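Approach to level crossings (automated driving)

In automated driving, the approach to a level crossing is the stretch of road on which a vehicle's driving system must recognise that a railway crosses ahead, find out whether the crossing is open, and either pass over it without stopping or halt before the stop line. Codes of practice treat it as a separate driving task, as a train has priority in all cases and cannot steer or brake in time to avoid a vehicle on the rails.

Terms

The approach begins at the first sign that warns of the crossing and ends when the rear of the vehicle has cleared the far rail. The clearance space is the length of free road needed beyond the tracks. It is the length of the vehicle plus a margin, set at 4 m in the Soler guidelines.

Sources of information

A driving system may draw on a stored map, on cameras and on radar or laser sensors. The Soler guidelines, revised on 24 July 2022, require at least two of these to agree before the vehicle is allowed to keep its speed. Where the map shows a crossing and the cameras do not, the crossing is taken to be there. Where the cameras find a crossing missing from the map, the same rule applies and the map entry must be corrected.

Countdown markers are upright white plates with diagonal red stripes. A single stripe denotes the last marker before the crossing. As plates on the verge may lean, fade or be hidden by growth, they are used only to confirm the distance and never as the sole trigger for braking.

Woodland roads

Straight roads through dense woodland call for added care. Bands of shadow on the asphalt may be taken for objects or may break up the lane markings in the camera image. Signal units seen from far off take up very few pixels, and their state cannot be read until the vehicle is much closer.

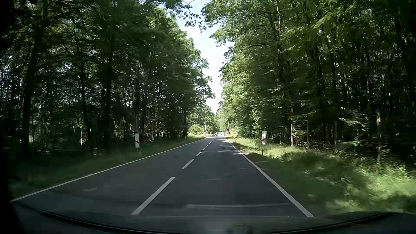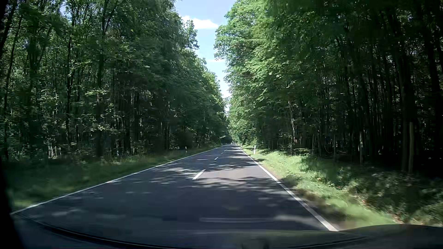
Two-lane forest road seen from a car in the right-hand lane, with edge lines, a broken centre line and tree shadow on the asphalt.

Under the guidelines, the distance at which the signal state is first read must be stated for both full sun and mixed shade. Lane position is to be held from the edge lines and centre line together. If one edge line is lost, the system may continue on the remaining markings for no more than 6 seconds before slowing.

Conduct on approach

An unlit signal is not treated as permission to cross. The system checks the track on both sides as far as sight allows, and reduces speed if the view is blocked by trees. It may not overtake within the approach, and may not enter the crossing unless the clearance space is free.

Testing

Cosimo Lo Presti's test plan for the Tellar driving system set out 265 approaches, divided into 13 groups by light, road shape and type of crossing. Zomura and Toltix later adopted the same grouping, though Toltix records night approaches separately. Results are reported by group, and a failure in any one group bars the system from use on that type of road.

See also: lane keeping; operational design domain; stopping sight distance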